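Folding T-shirts, and why I don't believe the drawer people

I have now read three articles telling me that if I fold my T-shirts the correct way, my mornings will change. My mornings are fine. What I have is a pile of shirts, and a drawer that jams about halfway when I try to shut it.

The method going around at the moment is the file fold, where every shirt ends up as a little packet standing on its edge. Omthorpe, who sell drawer dividers and so have a dog in this fight, claim on their site that you can get 24 shirts into one ordinary drawer this way. I got fewer, and the ones at the back fell over as soon as I took one out of the middle. They do sell something to stop that happening. Of course they do.

Still, I gave it a fair go. I folded shirts every evening for most of March, on the bed, on a table, on my knees in front of the dryer, and I formed some opinions.

The first is that the start matters more than the fold. Every video skips it. The shirt is already lying flat and smooth when the video begins, and I would like to know how it got there, because mine come out of the basket as a ball with one sleeve inside it. Finding two corners and pulling the cloth out between them is most of the job. If you get a good stretch across before you lay it down, the rest goes quickly. If you don't, you spend your time patting at creases.
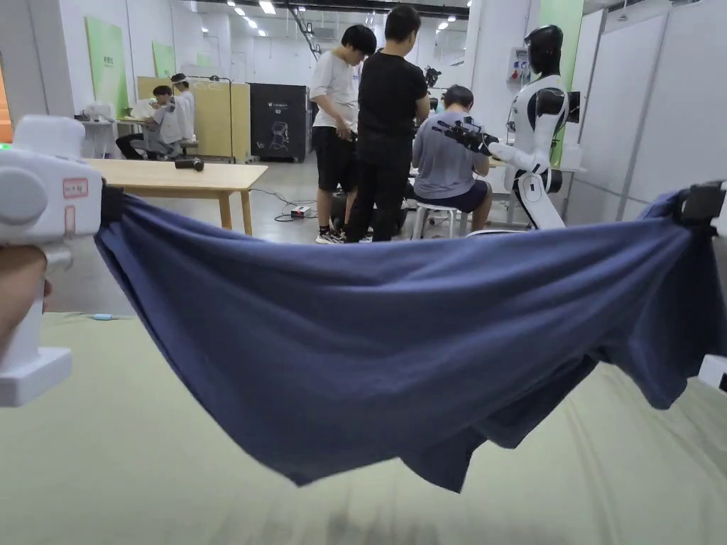
Dark shirts are worse than light ones for this. I can't tell the front from the back of a navy T-shirt under a lamp at 9 p.m., and the label is no help now that half of them are printed on the inside and wash off by summer. I've folded plenty of them backward. In the drawer you'd never know.

The second opinion is about surfaces. Brenano's folding board gets a lot of praise, and I borrowed one for a week. It is a hinged piece of plastic that you flap over, and it made very even rectangles. It also took me longer than using my hands, and it needs somewhere to live when you aren't using it, so you have tidied your shirts and gained a large piece of plastic. A bare table does the same work. It should be big enough that you aren't shoving a phone and a bag out of the way each time, though mine never is. 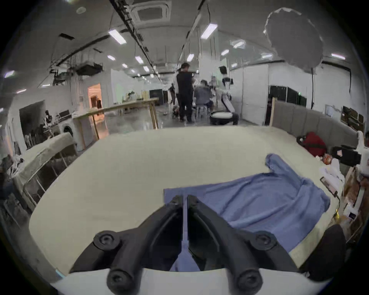
Thin cotton is what really shows up a fussy method. A light tee won't stand on its edge no matter how many times you turn it over, it just slumps against its neighbor. The heavier ones will stand, but they come out so thick that you may as well have stacked them.

Then there is the bed, which is where most people I know really do their folding, whatever they say. I've gone back and forth on it. The height is bad for your back and the covers are never flat, so the shirt picks up whatever wrinkles are underneath. Lillurine sells a "laundry mat" for 28 dollars to lay over the top. It's a piece of felt. Pull the sheet tight and you'll have the same thing for free. 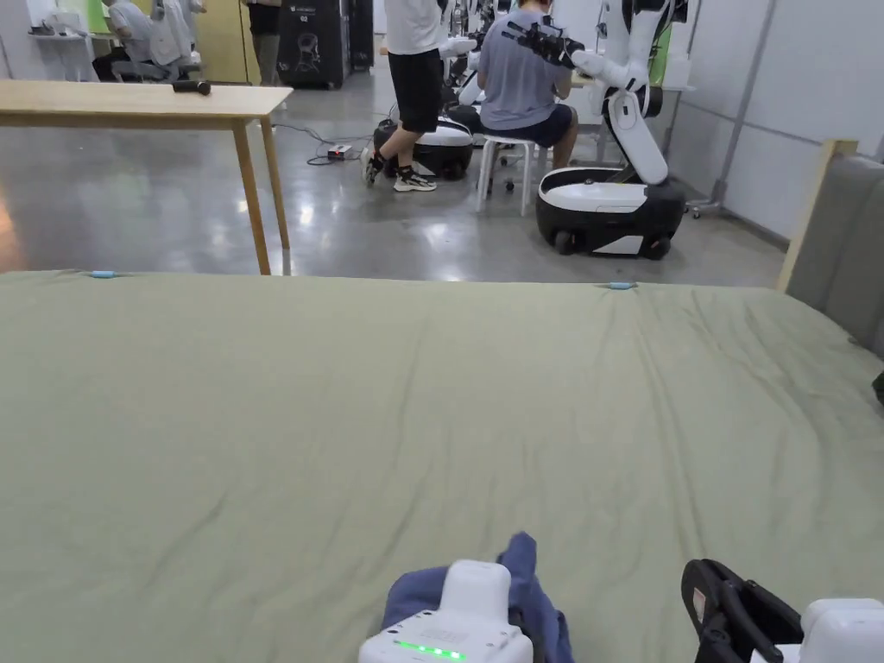

So where did I end up? Sleeves in, in half, in half again, on the pile. That's 4 moves if you count each sleeve, and I was doing it at age ten. The file fold survives in one place, my sock and underwear drawer, where things are small enough to prop each other up.

I did keep one tip, which came from the comments under a post on Eze: fold the shirts you don't like first, while you have the patience. By the time I reach the good ones I'm quick and a bit careless, and they get worn the next day anyway. The drawer still jams. I think it's the runner.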